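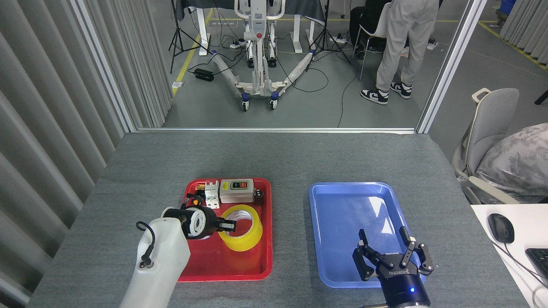 Vista de la cámara de cabeza: bandeja roja de origen, bandeja azul de destino.

Proyectos > Manipulación > valel-bandejas > README

Buscar en la documentación Buscar

# valel-bandejas

Nodo de planificación y control bimanual para el traslado de piezas sueltas entre dos bandejas. Recibe la imagen de la cámara de cabeza, segmenta los objetos de la bandeja de origen, elige un agarre y reparte el movimiento entre los dos brazos. Depende de Codley (cinemática y colisiones) y de Vasiliu (cola de tareas).

## Estado

Versión en pruebas. La interfaz de configuración puede cambiar en February-next; la rama estable no se toca.

## Objetos admitidos

El catálogo contiene 14 clases. Las que más problemas dan al segmentador:

- rollo de cinta amarilla translúcida: la máscara deja pasar el rojo del fondo y el contorno sale partido
- rollo de cinta blanca: el agujero central se toma a veces como punto de agarre válido
- interruptor automático blanco: se confunde con la caja de pulsadores si solo asoma un lateral
- caja de pulsadores beige, con botón verde y botón rojo: orientación ambigua en planta

Los objetos oscuros y pequeños entran en la clase `otros` y se agarran por el centroide.

## Instalación

 git clone valel-bandejas
 cd valel-bandejas
 pip install -r requirements.txt
 python -m valel.calibrar --camara cabeza

La calibración se repite siempre que se mueva la mesa. Los reflejos en el fondo de la bandeja azul generan detecciones falsas – conviene guardar una máscara de fondo con `--fondo` antes de empezar.

## Parámetros

`frecuencia_control`: 30 Hz por defecto.
`reintentos`: 3 por objeto; agotados, el objeto se marca como omitido y se pasa al siguiente.
`tiempo_max_plan`: 2,000 ms (la coma es separador de millares, igual que en Codley).
`brazo_preferente`: `izq`, `der` o `auto`. Con `auto` decide la distancia al centroide.
`zona_compartida`: polígono entre ambas bandejas. Solo un brazo puede ocuparlo; el otro espera fuera.

## Limitaciones conocidas

- No hay estimación de peso. La fuerza de cierre es fija por clase.
- Si la pinza tapa parte de un objeto, la máscara se congela en el último valor válido. Con oclusiones largas el agarre se calcula sobre datos viejos.
- El planificador ignora los cables externos de los brazos. Hay que limitar a mano el giro de la muñeca en `limites.yaml`.
- El recorte de la mesa es manual. Sin él, el segmentador propone regiones del suelo y del mobiliario que queda detrás.

## Registro de cambios

17/01/2020 – Nueva espera en zona compartida (Diệp Tô). Corregido el signo del eje Z al exportar a Poveck.

## Mantenimiento

Oskari Suominen (planificación), Diệp Tô (percepción). Adjuntar a cada incidencia el registro completo y `limites.yaml`.

Etiquetas: manipulación bimanual, segmentación, planificación de agarres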